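Demonstration gathering (robot learning)

Demonstration gathering, also demo collection or just "collecting", is the work of making recorded examples for a learning system that controls a robot. A person moves the arm through a job, the arm's joint positions and camera views get saved, and the saved run becomes one example. A model trained on many such runs tries to produce the same kind of motion by itself. Article covers tabletop work with two-finger grippers, mostly cardboard handling. For walking robots see separate entry.

Terms

Run: one recorded try at a job, start to finish. Also called an episode.
Set: all runs for one job under one prompt.
Prompt: the short text stored with each run, e.g. "close the box".
Wrist view: video from a small camera that rides on the arm near the gripper.
Reset: putting the table back to a start state between runs.
Drift: slow change in how operators do the job over a long set. See below.

Wrist view

Most sets now carry a wrist view along with one fixed view. The fixed view shows where things are on the table. The wrist view shows fingers against the object, close up, and that's where most cardboard jobs are won or lost. A flap edge is thin. From across the room it's a line or nothing. 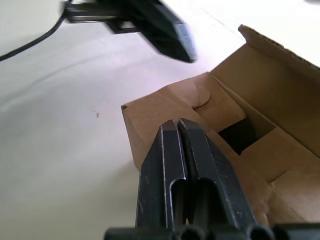 Maintained by: Clutero Manipulation Group, Data Collection Team

Fingers stay in the wrist view all the time, same place in every run, so the model gets a fixed reference for free. Downside is that they hide the contact point at the moment it matters. Operators learn to come in at a slight angle. Some groups tilt the camera mount instead, but then runs from before and after the tilt should not be mixed without a note in the log. (They get mixed anyway.)

Wear on fingers is not a problem for the model as long as it's seen in training. Swapping to brand new fingers halfway thru a set has caused trouble, see Golob set under History.

Why cardboard

Cheap, easy to get, and hard. A box has stiff faces and soft creases. It slides when pushed, springs back when folded, and changes a little with every run. By the end of a set a flap folds much more easily than it did at the start, so the last runs in a set show a different object from the first ones, even when it's the same box. Common fix is to rotate boxes. Another fix is to log box age, counted in runs, and let the training code sort it out.

Plain brown board is preferred for first sets. Printed board comes later, once the model handles shape. The order is disputed. Solène Renaud argued in the team notes for mixing printed board in from the start, on the grounds that the model otherwise learns "brown" in place of "box". Not settled.

Inner flaps and tabs need their own prompts. "Close the box" is too broad when a tab has to go in a slot first.

Torn and cut board

Early sets used only whole boxes. Models trained on them did badly with anything ripped, which in a real packing area is a lot of the stock. Torn-board runs were added for this reason. Rough edges catch on the fingers, and a strip with an exposed corrugated edge can be gripped two ways, flat across the face or pinched along the edge. Flat is more secure. Edge pinch crushes the flutes and should be tagged when used. 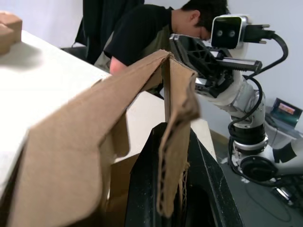 Shape matters more than size here. A long bent piece shifts its weight as it's lifted and can swing into the wrist view, covering most of it. Runs like that are kept. Arben Dimitriou wrote the current rule: a blocked view is not a failed run, only a failed job is a failed run. Before the rule, operators threw out blocked runs by habit and the models froze whenever something large came near the camera.

Background

Tabletops are usually white or light gray, for contrast. Rest of the room is left as is. People, chairs, screens, other arms, cables. Cleaning the room up makes prettier video and weaker models, though how much weaker depends on the job and there's no good number for it. Where people show up in the video, their consent is recorded before the set starts and stored with it.

Two arms

Two-arm sets are slower to make. Either one operator drives both, or each arm gets its own. With separate operators there is a lag between arms that the model picks up and copies, pauses and all. Clock match between the arms has to be checked at the start of each set and again after any restart. A small error in the clocks looks like clumsy handling and is easily blamed on the operator.

Failed runs

Kept, tagged, stored apart. Three tags in use: dropped, missed, stuck. "Other" was removed becuase everything ended up in it. A failed run with a good recovery is worth more than a clean run, according to most operators asked. Recovery has to be in the same run, no stopping and restarting the recording.

History

Clollen was the first cardboard set by the group. More than 1000 runs, whole boxes only, one prompt. Still used for warm-up training.

Grutum added torn board and the failure tags. Renaud ran the collecting, and most of the prompt list now in use dates from it.

Golob was stopped in November after the finger swap mentioned above and later split into 2 parts, old fingers and new. The parts should be loaded seperately. Loader script does not warn about this.

Format notes last changed 1/8/21. Older Clollen files need converting first.

See also

Teleoperation
Reset procedures
Gripper finger wear
Box age logging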